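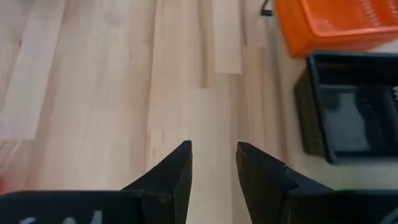

## Conductivity drift, RO loop rig – 5 September 2020

Carried on from the July entries. Question is still whether the product water reading on the dialysis water rig creeps up overnight by itself or whether the cell is fouling. Ximena Cuevas thinks the cell. I was leaning towards the carbon stage, see below.

**Set-up**

- Feed: mains, softened, through the twin carbon columns (Genora cartridges, second pair).
- RO unit: single pass, recovery set to 55 %. Not touched since July.
- Loop: Rato pump, return to tank over the spray ball.
- Conductivity cell A at the RO outlet, cell B at the end of the loop before the return.
- Logging: Tseng box, one reading a minute, both channels.

Total chlorine checked by hand after column 1 and after column 2, with the usual DPD tablets. Ishbel Jardine did the first and last sets, I did the middle one.

**Run**

Ran for 24 h with no draw-off for the first half and simulated station draw for the second. Draw was the three solenoids on the bench manifold, opened in turn, not together. The timer on the third lagged slightly. Left it.

Cell A sat at 3 µS/cm at the start and stayed there within the resolution of the meter. Cell B started level with A and rose slowly during the no-draw half, then dropped back within a few minutes of the first solenoid opening. Same shape as July.

Chlorine after column 2 below the detection limit on every set. After column 1 just detectable on the last set only. Column 1 is therefore near the end of its life but column 2 is holding, and I no longer think carbon has anything to do with the drift.

**Cell check**

Pulled cell B at the end of the run and put it in the low standard at 25 °C. Read 136 against a nominal 141 µS/cm, so it reads low if anything. Rinsed, repeated, same. A fouled cell reading low would not give an upward creep that vanishes on draw-off. The electrodes looked clean to me and to Ishbel.

Caveat: the standard is a long way above the working range. A cell can be fine there and poor down where we use it. We have nothing certified that low and anything we made up would take in CO2 before we could read it.

**CO2**

Which is probably the answer. The tank vent filter is open to room air, and the spray ball gives the return water plenty of surface. With no draw there is no fresh make-up, so the same water goes round and picks up CO2 each pass. As soon as a station opens, new permeate comes in and the reading falls. It fits the shape. It also fits cell A not moving, as A never sees loop water.

It does not rule out:

- something leaching from the new length of PEX between the pump and the manifold (fitted after the May work, so present in both the July run and this one)
- warming of the loop by the pump. The box does temperature correction, but I have not confirmed which coefficient it uses. The default in the manual is 2 % per degree, too small for very pure water. Loop went up by roughly 3 degrees over the no-draw half, so part of the rise could be this alone.

The second one ought to have been checked before July. My omission.

**Ximena's comments, added after she read the log**

She accepts the low reading in standard but wants cells A and B swapped before we drop fouling altogether. Fair, and cheap to do. She also points out that the rise is well inside what a real unit would accept for product water, and that the patients' machines alarm on the mixed dialysate, where a shift this size would be lost. Agreed. We are chasing it for the sake of the trend alarm, which is meant to pick up a failing membrane early and is no use if it trips every night when the stations are idle.

**To do**

1. Swap cells A and B, repeat the no-draw half only.
2. Get the temperature coefficient out of the Tseng box. If it cannot be changed, log raw conductivity and correct afterwards.
3. Nitrogen blanket on the tank vent for one night. Low flow, window open, O2 alarm on. If the creep goes, it is CO2.
4. Bypass the PEX with the old stainless length if 3 shows nothing.
5. Replace column 1, and move the present column 2 up into first position.
6. Funder wants the alarm limits written up before the next stage. Do not send anything until 1 and 3 are done – the July limits were set on data we now think is partly temperature.

Rig left recirculating, draw solenoids closed, drain valve tagged. Hardness test strips are down to the last tube. Ordered.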